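Drirkivside series 2 – has anyone finished it?

plirnfan
Watched all 6 episodes over two evenings. Anju Vashisht is very good as the sister, much better than the script she was given. The middle drags. 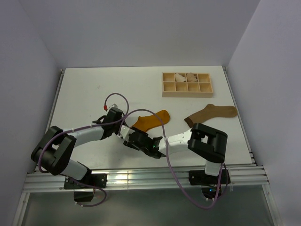
Socks in the wooden organiser, two robot arms over the table

tel_carkby
Disagree about the middle. Episode 5 is the slow one for me, all that driving. Episode 3 had the row in the kitchen and I'd watch that again.

plirnfan
The row was fine. It went on for ten minutes though.

moss_and_co
Is Kaushik meant to be dead or not? My wife says yes, I say they left the door open for a third series.

tel_carkby
Dead. Vashisht said on the Plirnico podcast that she cried at the read-through – she wouldn't for a cliffhanger.

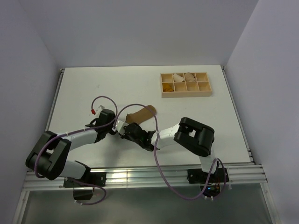

Photo: moss_and_co

moss_and_co
She might. Actors cry at anything. There was no body.

halfpast9
The fan poll on the Carkby board closed in June with 1,192 votes and most of them went for alive. I voted dead and I'm sticking with it.

plirnfan
A poll doesn't prove much. The writers haven't said a word either way.

halfpast9
Didn't say it proved anything. Does anyone know who sang the song over the end credits?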